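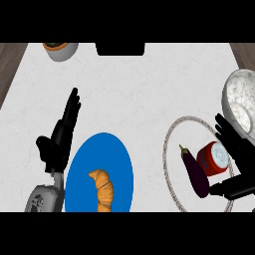 Waiting for the kitchen to change around him was the hard part, according to Tullio Cocco, who told colleagues in April that he would sooner learn the new system than be told about it afterward. Bevero has now given him and the rest of its catering staff that opportunity.

The company announced on August 20, 2026, that two-armed robots will take over part of the plating and tray clearing at its Sekau site, where 18 employees prepare meals for neighboring offices. The kitchen serves 2,507 meals in a normal week. Under the plan, 1,329 of these will be set out by the robots, with staff retaining responsibility for cooking, allergen checks and final approval of every tray.

The handling routines are developed in simulation before they are released to the kitchen. Employees review each routine on screen with the supplier, Dallex, and may return it for correction. Croissants and whole vegetables have required the most revision, as grip settings suited to a can are too firm for baked goods.

No positions will be eliminated, the company said. Each employee will receive 20 hours of paid training, and early shifts will begin one hour later than at present. Two new posts for routine supervisors will be filled internally.

Pirmin Lehner, head of operations at Bevero, described the change as a transfer of repetitive work. "The lifting and setting down will go to the machines. Judgment about food stays with our staff," he said.

Employee representatives have accepted the plan with conditions. Lorenz Aebischer, who negotiated on their behalf, said that staff must be able to halt a robot at any time without giving a reason, and that pace data may not be used in individual reviews. Both points - the second after lengthy discussion - were included in the agreement.

A review of workloads and shift patterns will follow after the first six months of operation.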